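**For release: September**

# Chore trial finds robot arms can pack a box, slowly, and still can't fold a fitted sheet

Flollau, a firm that tests automated equipment for small businesses and care homes, has released the results of a trial that put household and shop-floor chores in front of two-fingered robot arms. The arms finished simple jobs often enough to be useful in a few settings. They did poorly at anything involving cloth, water or a lid.

The trial covered 17 chores and 2,000 attempts. It was run at Flollau's Tindberg workshop over the winter. Each chore was picked from a list put forward by shop owners, cleaning contractors and people who run shared kitchens, who were asked which jobs they would hand over first if they could.

"We wanted a plain answer to a plain question," a Flollau spokesperson said. "People see a clip of a robot making a bed and they ring us to ask if they can buy one. At the moment we tell most of them to wait."

## What was tested

The chores fell into two groups. The shop-floor group included packing a carton, sorting returned stock by colour, facing up a shelf, putting price cards into holders and flattening used boxes. The household group included loading a dish rack, wiping a bench, pairing socks, putting away cutlery, folding towels and folding a fitted sheet.

An attempt counted as finished only if a person would not have had to redo it. A carton with its flaps left up was marked as unfinished, even if everything inside was in the right place. The arms were given no help once an attempt had begun, and the time limit was set at five times what an experienced worker needed for the same job.

Tabletop work was done on plain white surfaces under ordinary workshop lighting. Flollau chose not to mark out positions on the tables, as most shops and homes would not have such markings either.
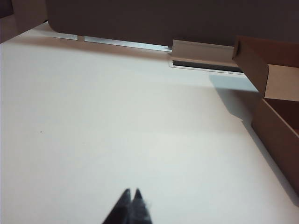 Carton work made up the largest share of the trial, and it is also where the results were strongest. With the carton already open and the goods rigid and no bigger than a house brick, the arms finished 70 per cent of attempts. When the goods were soft, such as bagged clothing or refill pouches, the figure fell by more than half. Flattening used boxes went badly. The arms could find an edge, but they had trouble getting under tape.

Sorting by colour was dependable under steady light and less so late in the afternoon, when sun came through the workshop windows. Shelf facing was slow but tidy. Price cards were dropped often, and a dropped card was hardly ever picked up again, as the fingertips could not get beneath something so thin on a flat surface.

## Household jobs

Results in the household group were mixed. Cutlery and plastic cups gave little trouble. Plates were harder, mostly because of the slots in the dish rack, and two chores were cut short after breakages. Wiping a bench looked fine from a distance, but the arms tended to leave crumbs in the corners and around the taps.

Towels could be folded in half. The second fold was unreliable. Socks were paired correctly when they were laid out flat and apart from each other, and rarely when they were left in a pile. No attempt at the fitted sheet was finished, and Flollau stopped testing that chore early to use the hours elsewhere.

Speed was a problem across the board. The quickest finished attempt at packing a full carton took 139 seconds. A staff member doing the same carton for comparison was done well before that and had the tape on as well.

## A paid trial in a working shop

Part of the trial was moved out of the workshop to Gündoğdu, a homewares retailer with a small packing room behind its shop. An arm was set up at the end of the packing bench to put candles and boxed mugs into cartons for online orders. Staff opened the cartons, checked the contents and sealed them.

Gündoğdu reported that the arrangement was helpful overnight and not much use during the day. Orders that came in after closing could be part-packed by morning. During opening hours, staff found it quicker to do the work themselves than to keep the arm supplied. The shop also noted that it had to change how it stored mugs, moving them out of deep tubs and onto shallow trays so they could be reached.

The retailer has kept the overnight arrangement for now and will look at it again after the holiday rush.

## What Flollau is telling customers

Based on the results, Flollau is advising small businesses to consider an arm only if they have a job that meets all of the following:

- The items are rigid and much the same size.
- The job can be done slowly, or outside opening hours.
- A mistake is cheap to fix.
- Someone will check the work before it goes out the door.

For homes, the advice is shorter. Flollau does not recommend buying an arm for housework at present. A dishwasher, a dryer and a basic robot vacuum will save more time for less money, and none of them needs the kitchen rearranged to suit it.

"There is real progress here and we don't want to talk it down," the spokesperson said. "Carton packing is a proper job that somebody gets paid to do, and the arm got through a good share of it without help. But a person who packs cartons also answers the phone, spots the cracked mug and finds more tape when the roll runs out. We didn't test for any of that, and we know how it would have gone."

## Limits of the trial

Flollau notes that the trial used one style of gripper, with two narrow fingertips. Suction cups and wider padded grippers may do better with flat cards and full-sized plates, and worse with cutlery. The arms were fixed in place throughout, so chores that involve moving from room to room were left out, as was anything using heat or a blade.

The software was set up at the start of the trial and left alone until the end. Newer versions may perform differently. Care home tasks were not part of this round.

## Next round

A second round of testing will begin once the workshop's current bookings are finished. It will repeat the carton and towel chores with a wider gripper and add three new ones: bagging groceries, emptying small bins and hanging shirts. Flollau is looking for two more shops and one laundromat to host equipment. Hosts need a spare bench, a standard power point and a member of staff who can spend an hour a day on the trial. Host sites are paid for that hour.

The full results, including the chore list, the scoring rules and a record of every unfinished attempt, are published as *Plakance*, Flollau's report on everyday automation. It is free to read, and printed copies can be picked up from the Tindberg workshop during business hours.

**About Flollau**

Flollau tests automated equipment on behalf of shops, cleaning contractors and care homes. It does not make or sell robots and takes no commission from companies that do. Its workshop in Tindberg is open to visitors by appointment.

**Media enquiries**

Please contact the Flollau press desk, Tindberg. Interviews and workshop visits can be arranged between 9 am and 4 pm.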